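Trays, Queues and Leftovers: How Our College Canteen Handles Lunch
Project report by Jasper Claeys

Why I chose this subject

I eat in the canteen nearly every day, and I had never once thought about how it works. Then in March the queue went out of the door and past the lockers, and I started wondering what was holding everybody up. Was it the till? The hot counter? People who can't choose between pasta and curry (me, usually)? It turned into the most enjoyable project I have done so far, and I now bore my whole family with it at dinner.

The canteen is run by a catering firm called Koster, who also do the lunches at the Sarano building across the road. They let me stand behind the counter for 2 lunchtimes and answered all my questions, even the daft ones.

What I wanted to find out

My main question was where the waiting happens. I also wanted to know how much food gets left, and whether the way people carry their lunch changes what they take. A plastic tray is such an ordinary thing that you forget somebody had to choose it, pattern and all.
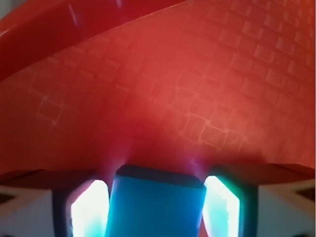
How I collected my results

I watched the lunch service on 4 days and wrote down the time when a person joined the queue and the time when they left the till. In total I timed 269 people, using a stopwatch and a clipboard. On the first day I tried to follow everybody and got in a terrible muddle, so after that I only timed people wearing something easy to spot, like a bright scarf or a big rucksack. I know this isn't a perfectly random sample, but it did mean I stopped losing people behind the salad bar!

For leftovers I used the big kitchen scales. All the scrapings went into one bucket and I weighed it when service ended. Weighing it was smelly and also strangely exciting, as I had made a guess beforehand and was miles out.

I asked about washing up as well. Everything comes back through one hatch, and when the hatch is full the clean trays at the front run low. I hadn't expected the back of the kitchen to matter to the queue at all, but it does, a lot.

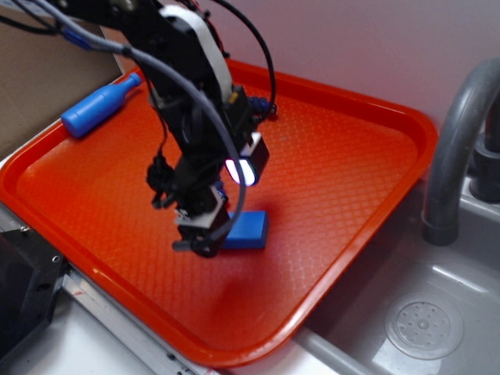
What I found

The till was hardly ever the problem. Most people pay by card and are through before they have put their purse away. The real hold-up was at the cutlery stand, which sits after the till in a narrow gap. People stop there, turn round for a fork, remember they wanted a napkin, and everyone behind them has to wait with hot soup. On the busiest day I saw the line stand still 5 times for this reason alone.

Surface pattern came up too, because the kitchen staff had opinions about it. They like a bit of texture since glasses slide less, but they say gravy dries into it and needs a proper scrub.

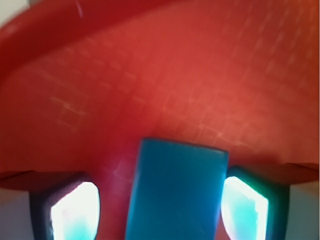
Red plastic with a faint grid pattern, close up.

The leftovers surprised me most. Rice and vegetables made up the bulk of the bucket, and chips were almost never in it. People who took a tray tended to pick up a pudding as well, and people carrying a single plate mostly didn't. I can't say the tray causes the pudding. Perhaps hungry people take trays! I would love to test it properly with a tray-free day, if Koster would let me.

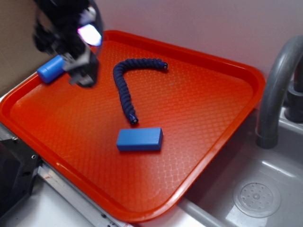 An orange-red tray with a raised rim and rounded corners, on the counter by the sink.

What I would change

Moving the cutlery to the tables would be my first suggestion. The café at Travix, where my aunt works, has pots of forks and spoons on every table and she says there is never a jam after the till. Turis, the sports centre, does the same thing with napkins. It would cost very little and could be tried for a week.

I would also like to see a choice of small and large portions of rice. I asked my class and most of them said they would pick small if they could come back for more.

If I did the project again I would record which meal each person chose, so I could match it up with their waiting time. I would bring a second helper for the hatch end too. My raw timings are in the folder with the graphs, along with the queue map, which took me a whole evening to colour in.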